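An open evening at Pondimer

Posted in: Days Out, Work & Machines | 7 comments | 30 shares

I don't normally go to open evenings. The last one I went to was at a water treatment works and it rained. But I drive past the Pondimer unit on the Ullport road most days, and when a card came through the door saying they were letting people in on a Monday in November, from half past five, I thought I might as well find out what they did in there.

What they do is robots for packing and sorting, or rather the thinking part of them. They buy the arms in. The building used to be a carpet warehouse and the front half still looks like one, with the long windows and the car park that floods at the bottom end. I put the car at the top end.

There were 70 of us, according to the woman with the sign-in sheet, and that was as many as they could take. We were split into groups and given a coloured sticker. Mine was orange. Tea and coffee were in the canteen, biscuits too, though the people in the blue group had been there first.

The first stop was a talk. It went on a little long and the projector was dim, but I picked up more from it than I expected. The job they are working on is for Drarkevstead, who send out spare parts for farm machinery. Parts come in mixed and have to be put into the right box before they go on to the customer. At the moment people do it by hand, on shifts, and they find it hard to keep the staff because it is cold and dull. I did a winter of something similar when I was nineteen and I can't say I blame them.

Then we went through to the room where they do the simulation. I had assumed that we would be looking at a real arm for most of the evening, but nearly all the early work is done on a computer first. They build a copy of a room, put a table and an arm in it, and let the software have a go there. If it drops something on the floor there is no harm done. If it hits the table there is nothing to repair. The chap at the desk said they had run this one job 382 times that day before we arrived, and it would carry on after we had gone home.

He had it up on two large screens and let us stand as close as we liked. The job was small yellow blocks and a row of four grey boxes in a black tray. He was happy to send out a couple of pictures to anyone who left an email address, so I did.
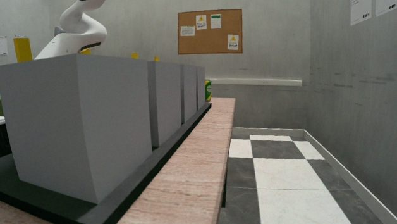

Both pictures come from the same made-up room.

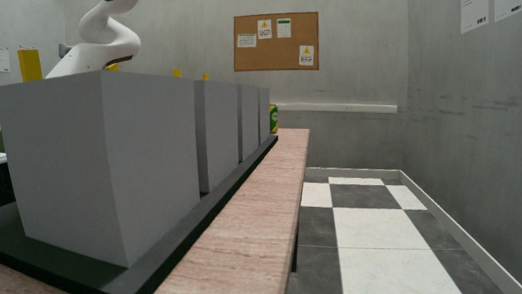
A man in our group asked why they bothered with notices and a tiled floor if it was only pretend. It was a fair question. The answer was that software which has only ever seen a clean blank room gets muddled when it is put in a real one. A poster or a patterned floor can throw it off completely. So they put in ordinary clutter, and they change it between runs, along with the light and where the viewpoint sits. He said the early versions were tidy and they paid for it later, when the real arm spent a morning reaching for a fire exit sign.

I asked about the boxes. What I wanted to know was how it copes when a box is in the way of what it is trying to see, as from low down you can lose most of the table behind the nearest one. He said that was one of the harder parts. You and I would lean over and look. Some arms have a camera on the wrist for that, others rely on two or three fixed ones, and each way costs money. Drarkevstead would like as few cameras as possible. I expect they would.

After that we did get to see a real arm, in a cage at the back of the building. They call it Guo. I asked where the name came from and got two different answers from two people. It was moving plastic pipe fittings from a crate to a shelf, and it was slower than I had thought it would be. It would come down over a fitting, stop, seem to think, and then shift slightly before closing on it. They keep the speed down when there are visitors. It dropped one fitting while we watched and a boy at the front cheered, which I think was the loudest noise anyone made all evening.

We had ten minutes for questions at the end. Somebody asked about jobs, as somebody was bound to. The reply was that the Drarkevstead shifts are short-handed every week and that the arm would take the night work first. I have heard that sort of thing before and I'll wait and see. To be fair to them, they didn't duck it, and the woman answering said she couldn't promise what another firm would do in five years' time.

A few practical points if you are thinking of going to the next one. It is free but you have to book. The 107 bus stops right outside and the last one back is at ten past nine. There is a ramp at the side door, and the floor in the back part is level all the way through. Take a coat, because the cage area isn't heated. They say children over eight are welcome, and the ones in our group seemed to like Guo better than the screens. I was the other way round. I could have stood at the desk for another half hour – he was good at explaining and didn't mind being asked the same thing twice.

The next evening is in the spring. They hadn't set the date when I left.

Filed under: Ullport, robots, open evenings

7 comments (showing 4)

Marshside
I was in the green group. We didn't get the talk until last, and by then half of us had gone. Agree about the projector.

tin_lid
Did they say what the arms cost? My brother-in-law has a small packing place and keeps going on about getting one.

Author
They were asked but only said that it depends on the job. The arm is the cheaper part, from what I understood. He'd be best ringing them.

Pat on the hill
My granddaughter wants to go to the spring one. Is the car park still under water at the bottom?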